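Capítulo 10

A roupa de malha em cima da cama

Eu aprendi a dobrar roupa duas vezes na vida. A primeira foi com a minha avó, em pé, do lado de uma mesa de passar que rangia, e o método era um só para tudo: camisa, toalha, blusa de lã, pano de prato, tudo virava o mesmo retângulo meio torto. A segunda foi já adulta, no primeiro emprego, quando estraguei os ombros de um cardigã que não era meu e tive que explicar para a dona por que ele agora tinha duas orelhinhas. Tinha pendurado a peça num cabide fino, ainda úmida. Quem trabalha com malha já está fazendo careta ao ler isso, eu sei.

Neste capítulo a gente sai da camisaria, que ocupou as últimas aulas, e entra na malha canelada. É um bom momento para guardar a régua. Camisa social tem colarinho, pala, vista de botão, um monte de linha firme onde a mão se apoia. A malha não dá nada disso de graça. Ela cede, enrola, volta para o lugar, e às vezes não volta. Vocês vão perceber que boa parte do que treinaram no capítulo 9 continua valendo (mãos limpas, superfície limpa, alisar de dentro para fora), mas a ordem das coisas muda bastante.

O que vamos ver

Primeiro, como reconhecer uma canelada e o que o sentido das nervuras diz sobre a dobra. Depois, onde pegar a peça e onde não pegar. Em seguida vem a dobra sobre a cama, que é o lugar onde a maioria das pessoas dobra roupa em casa, por mais que os manuais antigos insistam na mesa. E no fim um pouco de armazenamento, só o suficiente para vocês não desfazerem na gaveta o que fizeram em cima do colchão. Costura e conserto de fio puxado ficam para o capítulo seguinte, então segurem a ansiedade!

Uma palavra sobre nomes

Em aula eu vou dizer "canelada" para qualquer malha com nervuras em relevo, das fininhas às bem grossas. Tem gente que diz "sanfonada", tem gente que guarda "sanfona" só para punho e barra, e no ateliê onde fiz estágio, o Brukine, chamavam tudo de "ribana" e ponto final. Não briguem por isso. Se a cliente diz sanfonada, respondam sanfonada e sigam dobrando.

"Nervura" é a linha em relevo, "canal" é o sulco entre duas nervuras. "Fio da malha" é o sentido em que as nervuras correm, e numa blusa comum ele vai da gola à barra. Digo comum porque tem estilista que gosta de virar tudo de lado (lindo na vitrine, um inferno na gaveta).

Por que a canelada se comporta assim

Peguem uma blusa canelada qualquer e puxem de leve na largura, uma mão de cada lado. Ela abre. Os canais, que estavam escondidos, aparecem, e a peça cresce sem muito esforço. Agora puxem no comprimento, da gola para a barra. Cede bem menos. Essa diferença manda em tudo o que vem a seguir: na largura a malha perdoa um puxão rápido e costuma se recolher, mas se passar meses guardada esticada, vai se acostumando. No comprimento o perigo é outro, é o peso. Uma blusa grossa pendurada pelos ombros vai descendo aos poucos, e quando a gente nota ela já virou túnica.

Por isso canelada se guarda dobrada. Eu abro exceção para uma peça bem leve, que vai ser usada no dia seguinte, num cabide largo e arredondado. Fora isso, gaveta ou prateleira.

Meu colega Tarık Sönmez, com quem dividi a oficina de conservação por um bom tempo, discordava de mim nesse ponto. Ele pendurava malha dobrada ao meio sobre a barra do cabide, com as mangas cruzadas por cima, e dizia que gaveta era lugar de esquecer roupa. Testei o jeito dele durante um inverno inteiro. Funciona direitinho nas peças médias, mas nas finas a barra do cabide deixa um vinco atravessado bem na barriga, e vinco atravessando nervura demora para sair. Deixo o método registrado porque alguns de vocês têm armário com muito cabideiro e quase nenhuma gaveta, e a vida é assim mesmo.

A cama como superfície de trabalho

Todo manual manda dobrar em mesa firme. Eu também mandei, por anos, e depois comecei a visitar casas. As pessoas dobram na cama! A roupa sai do varal, vai para o quarto, cai em cima da colcha e é ali que se resolve. Então vamos aprender a dobrar ali.

A cama tem uma vantagem que a mesa não tem: a roupa de cama segura a malha. Numa superfície lisa a blusa escorrega quando a gente alisa uma manga, e o lado que já estava pronto sai do lugar. Sobre o lençol ou a colcha ela fica mais quieta. Em compensação o colchão afunda. Se vocês apoiarem o joelho na beirada para alcançar o outro lado, pronto, abre um vale e a peça entorta. Trabalhem em pé, do lado que tiver mais luz, e tragam a roupa para perto em vez de ir até ela.

Estiquem a roupa de cama antes. Parece bobagem, mas uma ruga embaixo vira uma ruga em cima, e a gente fica alisando a blusa achando que o problema é dela. Confiram também se não ficou nada perdido ali no meio, brinco, grampo, etiqueta de lavanderia com alfinete. Um alfinete numa canelada clara é um fio puxado na certa.

Onde pegar

Este é o trecho do capítulo que eu mais queria que vocês lessem devagar.

A tentação é pegar a malha pela ponta, com a pontinha dos dedos, como se fosse um lenço. O problema é que a ponta concentra toda a força em poucos fios. Numa canelada isso abre as nervuras naquele ponto e deixa um biquinho, que às vezes sai com vapor e às vezes fica. O que eu ensino é juntar um pouco de tecido antes de levantar: fazer uma preguinha pequena na beirada, deixar que ela se forme entre os dedos no mesmo sentido das nervuras e só então erguer, e erguer pouco. A prega divide o peso entre várias nervuras, e a mão não precisa apertar tanto.

Unha, nunca. Anel com pedra, também não. E se a mão estiver seca a ponto de enroscar, creme na véspera, bem absorvido (creme na hora mancha, e mancha em cor clara aparece mesmo).
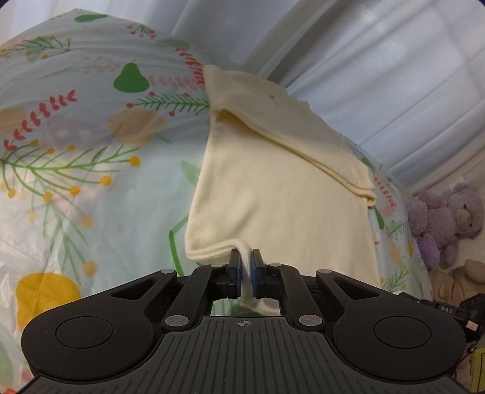

Página alterada pela última vez em 4 de agosto de 2026

Reparem na preguinha da beirada: estreita, de pé, erguida só um pouco. A malha é creme, de canelado fino, e o corpo da peça continua deitado na cama, com aquele amassadinho suave que toda canelada macia tem. Não precisa alisar até sumir tudo. Um enrugado desses se acomoda na dobra, e insistir com a mão aberta só arrasta as nervuras para o lado.

Quem ainda não pegou o jeito pode treinar com um punho velho, cortado de uma blusa sem conserto. Façam a prega, levantem, soltem, olhem como o tecido volta. Na turma de junho uma aluna treinou assim no ônibus, com um punho dentro da bolsa, e foi a que chegou à aula prática com a mão mais leve de todas – fiquei toda orgulhosa.

A dobra, do começo ao fim

Deitem a blusa de frente para baixo, com a gola longe de vocês. Ajeitem primeiro o corpo, depois as mangas, sempre com a palma, no sentido das nervuras. Tragam um lado para o meio das costas, pegando em dois pontos, perto do ombro e perto da barra, cada um com a sua preguinha. A dobra lateral precisa cair dentro de um canal. Se cair em cima de uma nervura, ela achata e marca.

A manga volta sobre si mesma e desce rente à dobra que vocês acabaram de fazer. Nada de deixar punho para fora. Repitam do outro lado. Então subam a barra até a metade do comprimento e, se a gaveta pedir, dobrem mais uma vez. Em malha grossa eu paro na primeira, porque a segunda cria um rolo duro no meio que empurra tudo o que estiver por cima.

Virem a peça com as duas mãos por baixo, como quem tira uma massa aberta da bancada. Se a gola ficou centralizada, está boa. Se ficou de lado, desmanchem e façam de novo, sem tentar consertar puxando.

Na gaveta

Empilhem as mais pesadas embaixo. Eu gosto de pilha baixa, que dá para tirar a de baixo sem desmontar o resto, e deixo um dedo de folga na lateral da gaveta para a malha respirar. Canelada clara fica longe de jeans novo, que solta tinta. Quem guarda na vertical, em fileira, pode continuar, desde que a fileira não fique apertada: malha espremida de pé acaba caindo sobre a vizinha e dobra onde quer.

Antes da aula prática

Tragam duas peças caneladas de casa, uma fina e uma grossa, limpas e bem secas. Tragam também a pior que vocês tiverem, aquela com biquinho no ombro ou a barra ondulada, que vamos usar na parte do vapor. Anotem no caderno como cada uma estava guardada até agora, pendurada, dobrada ou jogada (pode escrever jogada, a minha lista também tem umas assim!).

A seção 10.1 começa pelas golas altas, que são canelada em cima de canelada e dão um trabalho danado. Deixem a blusa de gola à mão quando forem ler.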